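Vorkari wrist marker kit: two months of moving chairs about

I bought the Vorkari kit in February, after a good deal of grumbling about how long it took us to collect demonstrations any other way. We gather examples of ordinary household jobs for a learning system, and the job I had on my list was a dull but important one: tidying dining chairs around a table. I've now used the kit for more than 200 takes and I like it enormously, so I thought I'd write it up properly.

What you get

A head camera, sweatbands for both wrists, a set of printed square markers, and a pair of clip-on modules with their cables. The software finds the markers in the head view and works out where each wrist is, so a person can do the job with bare hands and the learning system still gets a usable path to copy. Setting up took me 26 minutes the first time and hardly any time since.

Bare hands are the best thing about it, by a mile! With a hand-held controller everyone grabs a chair in the same stiff way. With the bands on, people do what they'd do at home - one palm flat on the seat, the other hand hooked into the weave of the back - and those odd, lopsided grips are exactly the examples I was short of.

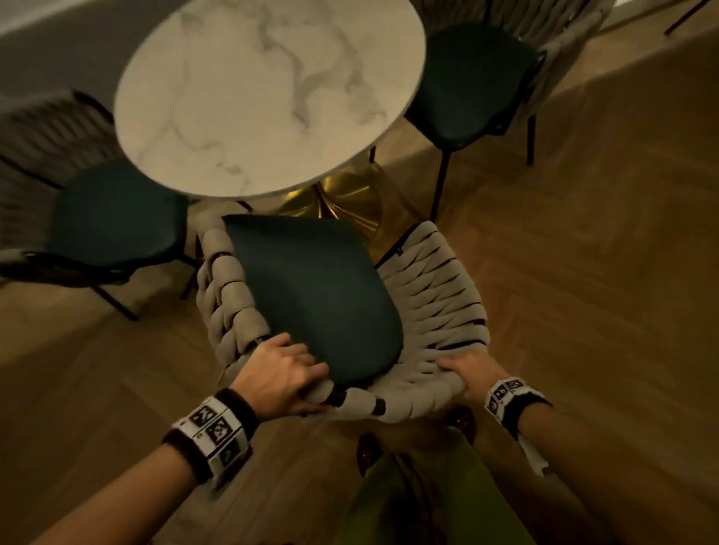 Comfort and fit

The sweatbands are soft and they stay put. I have thin wrists and was expecting the markers to creep round, but a fold of the band sorted that out. Wash them often (mine go in with the tea towels). Yoshinori Murakami, who shares the collecting with me, finds them a bit warm after an hour and takes a break between batches, which does his chair technique no harm either.

Bands or modules?

You can work with the bands alone or strap on the modules, and I'd say try both before you settle. The modules are bulkier and you do feel the cables at first. I run mine down towards my waist and leave plenty of slack, enough to stretch both arms out over the chair back without a tug. For pulling a chair away from the table I now prefer them, as both hands sit up on the top rim and the marker blocks stay nicely in view.

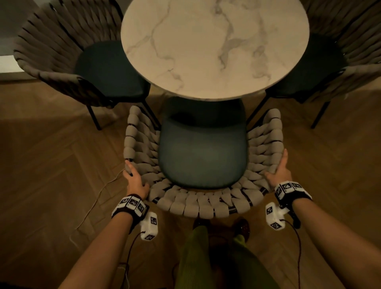 How the takes come out

Very clean on the whole. Of my last batch of 200, I threw away 14, nearly all because a wrist had gone under the table edge for too long. The trick is to look at your hands a touch more than feels natural. Glance away to see where the next chair is and you lose the markers, and the software fills the gap with a guess I wouldn't want anything to learn from.

Our old Daltex gloves were cheaper to run but they slid on fabric, and I never got a decent twist-and-push out of them. I'd not go back.

Grumbles

The marker sheets scratch if you keep them loose in a bag. The review screen only shows one take at a time, so checking a long day's work is a slog. And the manual says next to nothing about furniture - it's all cups and boxes - so expect to work out your own start and finish positions. I begin with every chair tucked in, pull one back, turn it, and return it, then swap to the next.

Would I buy it again? Yes, and I've already ordered a second set so that Yoshinori and I can stop handing one back and forth. We're aiming for 2,000 takes across different chairs, and the next lot have arms, so I'll add a note here once I've found out how the bands cope with those.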